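**Stindside Household Services Reopens Clothespin Sorting Program**

STINDSIDE. The Household Services Office will resume its clothespin collection and sorting program in August. Residents may bring in used plastic clothespins of any make and color, and the pins will be sorted and issued again through the laundry rooms at Birard and Dobos.

The program was suspended last year while the office moved out of its former premises on the Dostness site. Before the suspension, 977 clothespins had been returned to the laundry rooms. The office has set a first goal of 300 pins for the new season, to be divided between the two buildings according to the number of drying lines in each.

Sorting is done by color from shallow trays. Pins of one color are issued together so that neighbors using the same line can tell their own from those of the next household. Teal, red, yellow and gray are the colors in use at present. 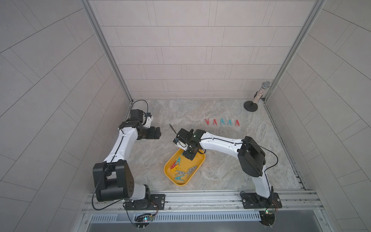
*Clothespins in a yellow tray, with four more laid out in a row.*

"Residents asked for this service by name at the spring meeting, and we are pleased to restore it," said Seema Vashisht, who directs the office. "A bag of mixed pins is of limited use in a shared laundry. A matched set tends to stay together."

Pins should be free of tape and labels when they are handed in. Those with a cracked jaw or a missing spring will be set aside for parts. Wooden pins are not accepted under the current rules, although the office will review this point at the end of the season. Large pegs intended for blankets and rugs may be left at the Dobos desk, where they are kept separately.

Collection boxes will be placed at the Birard and Dobos entrances and emptied each Tuesday. Households may request up to 2 sets per season. Requests are taken in writing at either desk and will be filled in the order received. The first 100 requests will include a cotton storage bag with a drawstring.

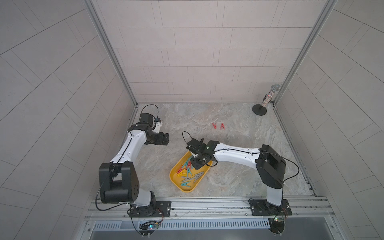 **May a household choose the color of its set?**
A first and second choice may be entered on the request form, and the desk will issue the second if the first has run out.

Sets that are not picked up by the end of the month following the request will be returned to stock. Residents who are unable to come to the desk in person may name another member of the building to collect on their behalf.

Request forms are available at both desks during regular hours. Questions about the program may be directed to the Household Services Office in Stindside.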